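What the arms changed on our floor

I've worked at the Clistlow site for a long time, most of it on table turnover, and people keep asking me what happened when the arms came in. So I'm writing it down.

We reset up to 300 tables a shift. That means trays off, crumbs off, wipe, next one. Before February it was all done by hand. Now the arms from Zorkstead do part of the wiping and we do the rest.

My wrists hurt less. That's the biggest change for me. The second is that I walk more, between stations, checking what got missed. Small crumbs get missed. Corners too.

Nobody on my crew was let go. Two openings weren't filled, though, and I think it's fair to count that. The pay bump for people who took the training was 59 cents an hour. I took it. A couple of the older hands didn't want to, and they moved over to dish return.

Towels are a bigger part of the job than they used to be. We fold them a certain way so they can be picked up, and a badly folded stack slows everything down for an hour. I fold them that way at home now.
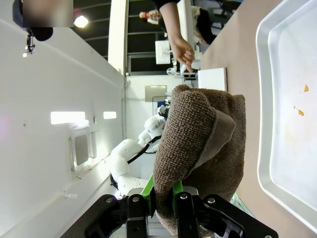
Next month they want to try the late shift with one less person. I've asked who handles spills on those nights and I'm still waiting to hear.

Recent posts
Parking at Histovside, again
Jelínek soup recipe, corrected
Locker 78
New shoes after six months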